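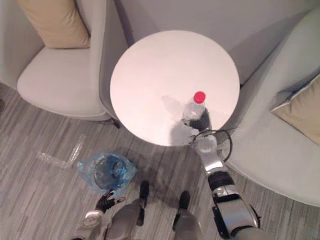
About Stiveletti: small rooms, tidied properly

Home / About us / Tidying and Resets
Search this site Go

Hi, and welcome! I run Stiveletti, a little tidying company in Anddale, and I've been picking up after other people for money since I was nineteen (my mother still finds this hilarious, given the state of my bedroom back then). We look after sitting areas, break rooms, front offices and the kind of shared lounge where everybody eats lunch and then goes back to work with the water bottle still standing on the table.

That kind of room is my favorite. A round table, a sofa, an armchair, a bit of floor. It gets messy in a very particular way, a little at a time, and by four in the afternoon there are plastic bags on the carpet, wrappers beside them, and a cup somebody swears they're coming back for. Our job is the reset. We clear the table first, then the seats, then the floor, and we try to leave things looking like a place you'd want to sit down in.

I started out alone with a borrowed car and one client, a bookkeeping office above a bakery on Giáp Street. They wanted the lounge done and I said sure, how hard can it be? Well! I spent most of that first visit wandering back and forth to the trash can with one thing in each hand. These days the bag goes down first. I put it on the floor near the table, open, and work outward from it, and I'm embarrassed by how long it took me to figure that out.

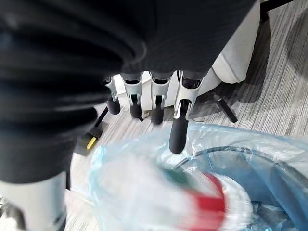
What do you do with things that might not be trash?
We leave them. Anything we aren't sure about goes in the middle of the table with a note, and it stays there until someone from your office tells us what they'd like done with it.

I feel strongly about that one. In my second month I threw away a folded paper bag that had somebody's spare keys in it, and I spent the evening going through the dumpster behind the building in my good coat. (Found them. The coat never recovered.) So now I'd much sooner leave you five questions than one apology, and the crew gets trained the same way.

Clothes come up a lot too, more than you'd think. Sweaters over the arm of the sofa, scarves, a cardigan that has lived in the break room since February and appears to belong to the building itself. Those get shaken out, folded and put on the nearest chair. Please do check under them for small stuff! Scissors are the classic, and pens with the caps off, and once an entire stapled report. Anything sharp gets picked up first, before anyone starts on the soft things, and goes back in the drawer or the cup on the desk.

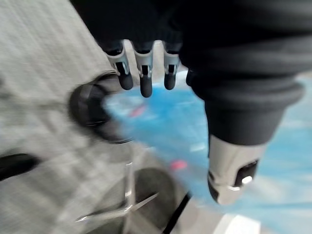 Our rooms run from tiny to medium. The smallest on our list is 60 square feet and the biggest is a reception area that can seat up to 200 people on a big event night, which we split into sections and take one at a time. I turn down warehouses and I turn down whole houses. There's a company over on the other side of Anddale, Gernovari, that does houses beautifully and I send people to them all the time.

We're nine on the crew now, me included, and most of us came from restaurants. I think it shows. Restaurant people never walk across a room with empty hands, and they notice a crooked chair from the doorway. We work in pairs, mostly early, and a normal lounge is done well before your first coffee. We don't do windows, we don't do ovens, and we're not carpet cleaners, though we'll tell you if we see a spot that needs one.

Trash is where I get a bit opinionated, so bear with me. Put the wastebasket where people sit, out in the open where they can reach it. I know it isn't pretty. But a plain black mesh one looks fine on a gray carpet, and clear plastic cups are far more likely to land in it there than in the nice lidded thing you hid in the closet.

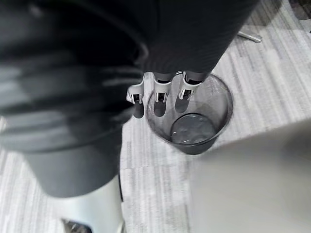

Moving the basket is free advice, by the way, and I give it on every first visit, along with my speech about liners (mesh and leftover soda do not get along). If you have recycling pickup, tell us how your building sorts it and we'll follow that, cups and bottles included. Every building in town seems to have its own rules and I keep them all in a fat green binder.

Prices are by the room, you can stop whenever you like, and the first visit is just me walking around and asking nosy questions. Come by the shop at 1073 Anddale Road if you'd like to talk in person. The bell is broken, so knock loud!

Filed under: About us, Offices & Lounges
9 shares | 2 comments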